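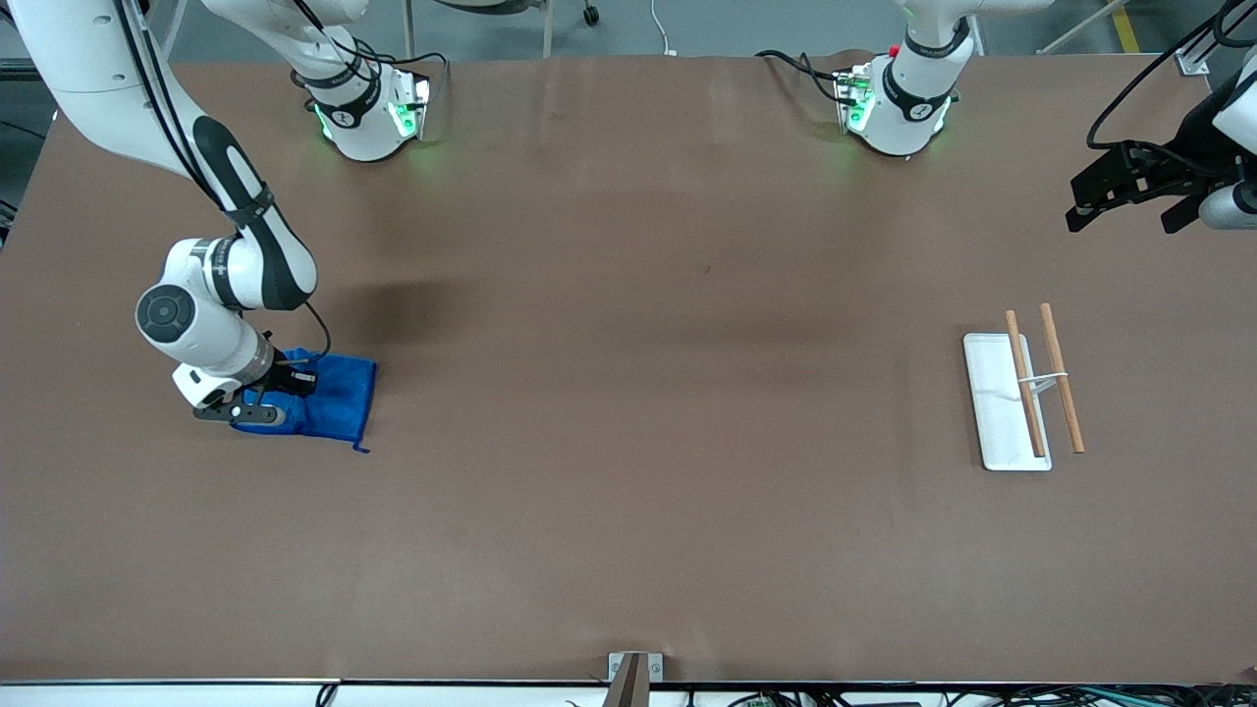

Figure 7. Long work table with a matte brown surface, gray concrete floor behind.

Section 2: Leveling the table and looking after the top
Written by Hidayah Pattinasarany. Last changed 2/4/18.

If you've come straight from Section 1 your Elar frame is bolted together, the top is sitting on it, and you're probably itching to start using the thing. Hold on a bit longer! I've put up a lot of these tables, on good floors and awful ones, and the part people skip is always this one. Then they write to me in January asking why their pencils roll off the left end.

You'll need the long level, the flat wrench from the parts bag, a pencil, a roll of masking tape, a flashlight and a friend. The friend is only for steps 3 and 9, so you can bribe them with coffee and let them sit down in between.

Before you start

Everything here assumes the 2180 mm top. The shorter Elar top goes together the same way but it has no middle legs, so you can skip steps 6 and 7 and feel smug.

CAUTION: Don't lift the table by the top. The top is held by clips until you do step 10, and the clips are meant to stop it sliding, they won't carry the frame. Lift by the rails.

Leveling

1. Screw all the feet fully in, by hand, until they stop. Yes, all of them, even if the table looks fine where it stands.

2. Sweep the floor under every foot. A bit of grit under a foot will crush down over a week or so and you'll be back here doing this again.

3. With your friend on the other end, lift the table by the rails and set it down exactly where you want it to live. Try to think about doors, drawers and outlets now. I once leveled a table beautifully and then found I couldn't open the cabinet behind it.

4. Walk around and push down on each corner. One of them will probably rock. Find the highest spot on the floor (it's the corner that feels solid whatever you do) and put a scrap of tape on that leg. Leave that foot screwed in. Every other foot gets adjusted to match it.

5. Lay the level along the front edge and bring the low end up with the wrench. Counterclockwise, looking down from above, pushes the foot out on the Elar legs. Go a half turn at a time, then look again. Do the back edge the same way, and then lay the level across each end.

6. Now the middle legs. Turn these feet out until they just kiss the floor and stop there. You should be able to slide a piece of paper under with a little drag.

7. Set the level across the middle of the top. If it shows a hump, you've turned the middle feet out too far, so back them off a quarter turn. If there's a dip, bring them out a quarter turn. Check the front edge again afterward, as the middle feet can push the whole rail around a bit.

8. Tighten the lock nuts up against the legs. Hold the foot still with one hand while you do it – the nut loves to drag the foot around with it and undo all your nice work.

NOTE: If you run out of foot before the table is level, don't stack cardboard under it. Lubis sells a set of hard shims that fit the Elar foot, and a flat offcut of hardwood does just as well if you can live with how it looks. On a sloping garage floor I nearly always need one.

Fixing the top down

9. Get your friend back. One of you leans on the top from above while the other crawls underneath with the flashlight and looks along the rails for gaps between the rail and the top. A hairline is fine. If you can get a fingernail in, loosen the nearest clip, press down hard and snug it up again.

10. Put the long screws through the rails and into the top. Start in the middle and work outward to both ends, leaving each screw a turn short of tight. Once they're all in, go back along and finish them. Use a hand screwdriver for the last bit. I know, I know, it's slow, but I've put a drill-driven screw right through a top and I still think about it.

11. Leave the table alone for 15 minutes, go eat something, and then run the level over it one last time. Tops settle. If it has moved, loosen the lock nut on the offending foot and repeat step 5 for that edge only.

The surface

The matte tops are my favorite to work on. They don't throw the ceiling lights back in your eyes, tape sticks properly, and paper doesn't skate about the way it does on gloss. They do show greasy hands, though, and they don't forgive scrubbing.

12. Before first use, wipe the whole top with a cloth wrung out in plain warm water, then dry it with a second cloth. There's a fine dust on new tops from the packing and it gets into everything (glue especially).

13. For everyday marks, use a drop of dish soap in water. Wipe the full width of the table in long strokes and try not to rub at one spot, or you'll end up with a shiny patch that catches your eye forever.

14. For tape residue, warm it with a hair dryer on low and roll it off with your thumb. If that doesn't shift it, the Nistora citrus cleaner will, but put it on the cloth and never on the table, and rinse after.

CAUTION: No acetone, no scouring pads, no spray furniture polish. Polish is the sneaky one. It looks lovely for a day and then nothing will stick to the top, including the tape you were counting on to hold your work still.

If something's not right

The table wobbles only when you lean on the front. It's nearly always a loose rail bolt and the feet are innocent. Go back to the corner bolts in Section 1 and give each one a firm pull.

The level reads differently depending on which way round you hold it. That's the level, I'm afraid. Turn it end for end on the same spot, and if the bubble moves, borrow a better one.

A foot creeps on smooth concrete. Clean the rubber pad with soapy water and let it dry. If it still creeps, Plesidari makes a softer pad that pushes on over the original, and you'll need one for every foot or the table goes out of level again.

A screw spins and won't bite. Take it out, pack the hole with a glued sliver of wood, leave it overnight and drive the same screw back in by hand.

Once you're happy with it all, write the date in pencil on the underside of the front rail. I check mine again when the heating goes on and again when it goes off, and most years there's one foot that wants a nudge. The shelf and drawer runners are in the next section, and you'll want the wrench again for those, so don't put it away yet.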